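Warum Ulier mitten im Knoten stehen blieb

Neulich hat mich ein Kind bei unserer Werkstattführung gefragt, ob Roboter auch mal Mist bauen. Klar tun sie das! Und weil ich bei der Führung nur noch zwei Minuten hatte und dann schon die nächste Gruppe an der Tür stand, schreibe ich die lange Antwort jetzt auf. Sie handelt von Ulier, von einem sehr dünnen Stahlseil und von einem Vormittag im März, an dem bei uns im Labor Lurside plötzlich alles piepste.

Erst mal, wer Ulier ist. Ulier ist ein Nähroboter. Hosen kann er keine flicken, er übt Nähen, wie es Ärztinnen und Ärzte bei einer Operation machen: Nadel durch das Gewebe stechen, Faden nachziehen, Knoten machen, nächster Stich. Seine Greifer sind winzig. Stell dir eine Pinzette vor, die an einem langen dünnen Stab sitzt und ein Handgelenk hat. Gesteuert wird das Ganze von einem Menschen, der an einem Pult sitzt und zwei Griffe bewegt. Bewegt man die Hand ein großes Stück, bewegt sich der Greifer nur ein kleines Stück. Das ist ziemlich praktisch, wenn man mit einem Faden arbeitet, der kaum dicker ist als ein Haar. (Ich habe es anfangs trotzdem dauernd geschafft, den Faden zu verheddern. Meine Kollegin hat ein Lied darüber gedichtet, das ich hier nicht aufschreibe.)

Wie kommt nun die Bewegung vom Motor in den Greifer? Der Motor sitzt nämlich ganz hinten, vorne wäre für ihn kein Platz. Dazwischen laufen feine Stahlseile durch den Stab. Das kennst du vom Fahrrad: Du ziehst vorne am Bremshebel, und ein Seil zieht hinten an der Bremse. Bei Ulier gibt es ein Seil für Greifer auf, eins für Greifer zu und noch welche für das Knicken und Drehen. Solange alle schön straff sind, macht der Greifer genau das, was die Hand am Pult macht.

Und jetzt kommt der Tag, an dem es schiefging. Wir waren mitten in einem langen Test. Der rechte Greifer hatte schon 488 Stiche hinter sich, und niemandem war etwas Besonderes aufgefallen. Ich saß am Pult und wollte einen Knoten machen. Ich drückte den Griff zu. Der Greifer machte – nichts. Na ja, fast nichts. Er zuckte erst ein kleines bisschen später. Da habe ich getan, was man bitte nie tun soll, und fester gedrückt. Auf einmal schnappte er zu, der Faden riss, und auf meinem Bildschirm leuchtete ein rotes Feld auf. Beide Greifer blieben stehen, und das Gepiepse ging los.

Das Stehenbleiben gehörte zum Plan. Wenn bei Ulier etwas nicht zusammenpasst, soll er einfrieren, und zwar genau da, wo er gerade ist. Vielleicht denkst du jetzt: Warum zieht er sich dann nicht ganz schnell zurück? Überleg mal, was passiert, wenn er gerade einen Faden festhält und nach hinten saust. Der Faden käme mit, und alles, was daran festgenäht ist, auch. Autsch. Also stehen bleiben, Alarm geben, und dann entscheidet ein Mensch, wie es weitergeht. Ich habe den roten Knopf neben dem Pult trotzdem noch gedrückt, den großen, der den Motoren den Strom wegnimmt. Doppelt hält besser, und bei uns in Lurside bekommt man für einmal zu viel drücken nie Ärger.

Danach haben wir den Greifer abgenommen und nachgeschaut. Ein Seil war ausgeleiert. Es war noch ganz, nur eben ein kleines bisschen zu lang geworden. Der Motor musste deshalb erst eine Weile am lockeren Seil ziehen, bevor vorne überhaupt etwas ankam. Wenn du einen Schlitten an einer durchhängenden Schnur ziehst, merkst du es selbst: Du läufst los, der Schlitten steht noch, und dann gibt es einen Ruck. Genau so ein Ruck ist meinem Faden passiert.

Ein lockeres Seil ist aber noch kein Rätsel, Seile leiern nun mal aus. Viel spannender war die Frage, warum uns keiner gewarnt hat! Dafür haben wir nämlich ein eigenes Programm, es heißt Doãn und macht den ganzen Tag nichts anderes, als zu vergleichen: Wie weit hat sich der Motor gedreht, und wie weit müsste sich der Greifer bewegt haben? Alles, was Doãn merkt, schreibt es in ein Tagebuch. In dem Tagebuch von diesem Vormittag standen mehr als 1342 Zeilen, und ich durfte sie alle lesen. Mit Kakao ging es.

In Zeile 281 stand es zum ersten Mal: »Greifer rechts, kleine Verspätung.« Danach kam derselbe Satz immer wieder. Doãn hatte es also längst gemerkt. Aber in den Einstellungen stand, dass kleine Verspätungen nur aufgeschrieben werden und niemandem Bescheid gesagt wird. Die Einstellung stammte aus der Zeit, als wir das Programm ausprobiert haben und uns das viele Gepiepse auf die Nerven ging. Einer von uns hatte sie leiser gestellt und wollte sie später wieder lauter stellen. Und dieser Einer war, nun ja, ich.
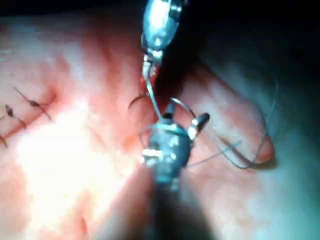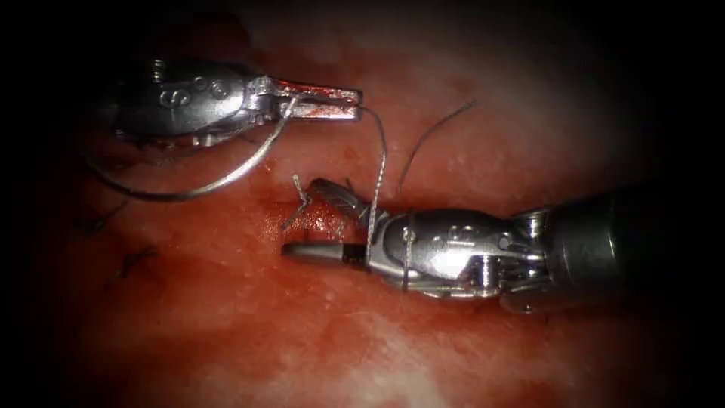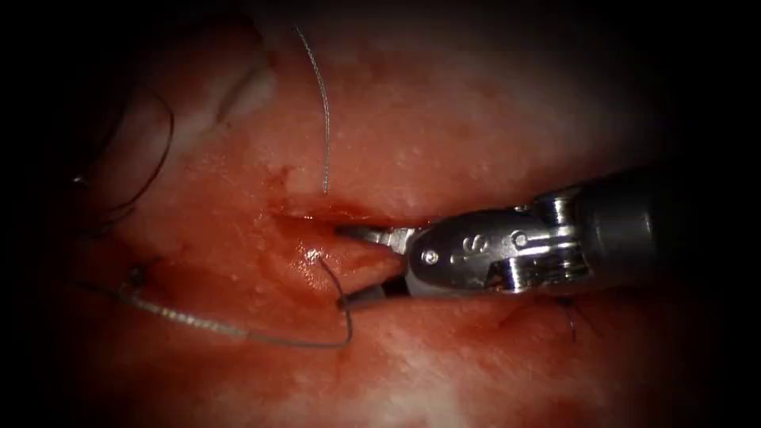
Beim Knoten ist so eine Verspätung besonders gemein, und das liegt daran, wie er gemacht wird. Beim Schleifebinden spürst du in den Fingern, wie straff der Schnürsenkel ist. Am Pult von Ulier spürst du davon nichts, du musst es mit den Augen erraten. Auf dem mittleren Bild liegt der Faden als Schlaufe um das Handgelenk vom rechten Greifer, und auch die feinen Seile und Röllchen an diesem Handgelenk kannst du da entdecken. Zum Knoten muss der Greifer nun das andere Fadenende packen und durch die Schlaufe ziehen. Kommt er dabei zu spät, rutscht die Schlaufe herunter und man fängt von vorne an. Schnappt er mit einem Ruck zu, kann der Faden reißen, so wie bei mir.

Was haben wir geändert? Das Seil ist neu, das war die leichteste Sache, dafür haben wir den Greifer zur Firma Grornalell geschickt und nach drei Wochen wiederbekommen. Doãn sagt jetzt auch bei kleinen Verspätungen Bescheid. Es piepst aber nicht gleich, es lässt ein gelbes Lämpchen am Pult leuchten. Gelb heißt bei uns: den Stich in Ruhe fertig machen, dann Pause und nachschauen. Bei Rot friert Ulier ein wie vorher. Und wer eine Warnung leiser stellt, muss einen Zettel ans Pult kleben, einen knallorangen, und der darf erst ab, wenn sie wieder an ist.

Außerdem machen wir jeden Morgen vor dem Nähen den Klappertest. Den Namen habe ich mir ausgedacht. Ulier macht seine Greifer auf und zu, erst langsam, dann schnell, und knickt die Handgelenke nach allen Seiten, und Doãn schaut zu, ob alles pünktlich ankommt.

Wenn du zu Hause selbst ein lockeres Seil ausprobieren willst: Binde eine Schnur an ein Spielzeugauto und zieh einmal mit straffer und einmal mit durchhängender Schnur. Stell dem Auto einen Becher auf die Ladefläche, am besten einen leeren. Ich hatte Kakao drin.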